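Storing a bicycle chain and drivetrain over winter

By the Wisbridge Workshop Desk
9 September 2022
8 comments

A chain put away dirty will wear the chainrings in the first week of spring. Wipe it with a dry rag, run degreaser through the links, rinse sparingly and dry it completely before oiling. One drop per roller is enough. Leave it overnight, then wipe off the excess.

Shift to the smallest sprocket and the smallest chainring before hanging the bike. This takes tension off both derailleur springs and the cables. 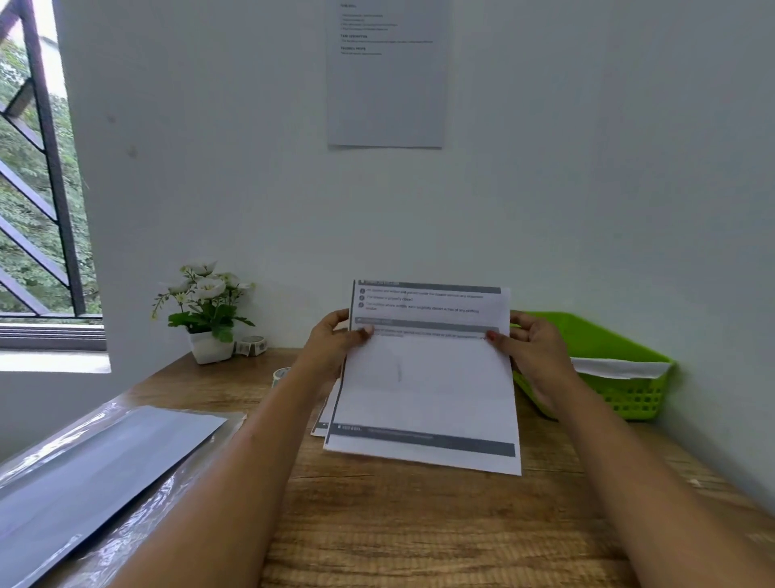

Tires lose pressure slowly in a cold garage. Inflate to the middle of the range printed on the sidewall and check again in December. A bike left standing on flat tires for over 6 weeks can develop cracks where the casing folds – hang it by the frame or use a floor stand.

Hydraulic brakes need less attention. Keep the bike upright if possible, and if the wheels are out, put a spacer between the pads. Do not squeeze the lever without one. Rim brake pads should be checked for embedded grit, which can be picked out with an awl.

Batteries for lights and electronic shifting come indoors. Store them half charged, away from radiators.

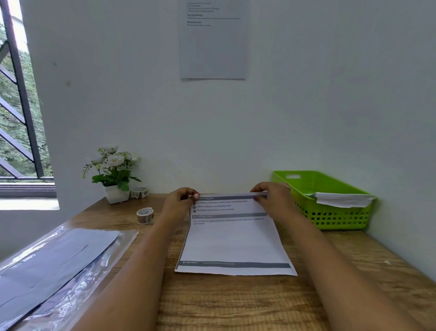
Can the chain be left soaking in oil until spring?
It is better to leave it lightly oiled and dry to the touch, as a soaked chain collects dust and needs degreasing again before use.

Seatposts seize during storage more often than in use. Pull the post, clean it, grease it if both parts are metal and refit it to the marked height. Carbon posts take assembly paste – never grease.

27 shares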